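Clarner adds rental plan and glassware course to its two-arm bench cell

SKUSTSTEAD - Small workshops and teaching labs that have been eyeing a two-arm robot bench but balking at the purchase price now have another way in. Clarner, the Skuststead firm that has been building compact bench cells since long before most of us had heard the term, opened bookings on Sunday, April 21, 2024 for a monthly rental plan, and it comes with something customers have been asking after for a good while - a proper practice course in handling glass and other household odds and ends.

The course is called Gorngate, after the street where the company got its start, and it is made up of 62 exercises. They begin gently, with picking up one cup and setting it down again, and they work their way toward tasks where both arms have to share a crowded table without knocking elbows, so to speak. Customers may go through them in any order they like, and they are warmly encouraged to bring in cups and jars from their own cupboards once they feel at home with the controls.

"People come to us with a factory in mind, and then they spend their first happy afternoon trying to pick up a measuring cup," said Romana Krajčí, who looks after training at Clarner and wrote a good part of the course herself. "I tell them to enjoy it. Clear glass is hard, handles are hard, and paper packets have a mind of their own. If you can get along with those, you'll get along with most of what your own bench will throw at you."

The course was tried out in February with 22 early customers, and their comments led to a fair number of changes, among them slower starting speeds and a printed guide that lies flat when you open it (a small thing, but a very welcome one). Several also asked for more work with scoops and cloths, and those exercises now have a chapter to themselves.

Two moments from the Gorngate exercises at the bench: 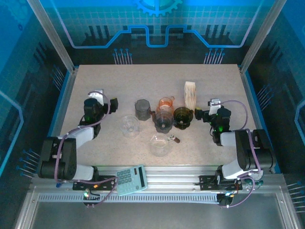
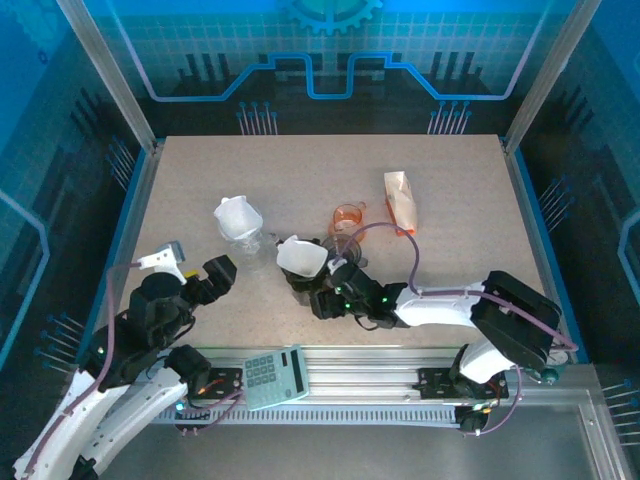
Rental customers get the cell delivered and set up, along with a day of training at their own place and help by phone on weekdays. The shortest term is three months, and anyone who decides to buy within the first year will have half of the rent they have paid taken off the price. Deliveries in the region are being handled by Olteanu, which has carried Clarner's equipment for years and will also take care of repairs and swaps.

Clarner has set aside 130 cells for the plan to begin with and says it will build more if the waiting list calls for it. Existing owners haven't been forgotten either - they can order the course on its own, with the printed guide included, and those who bought a cell since February will get it free of charge.

Recent items
Olteanu opens second repair counter in Skuststead
Clarner guide to bench setup, now in large print
Spring open house: how to book a place
Readers write: our first month with two arms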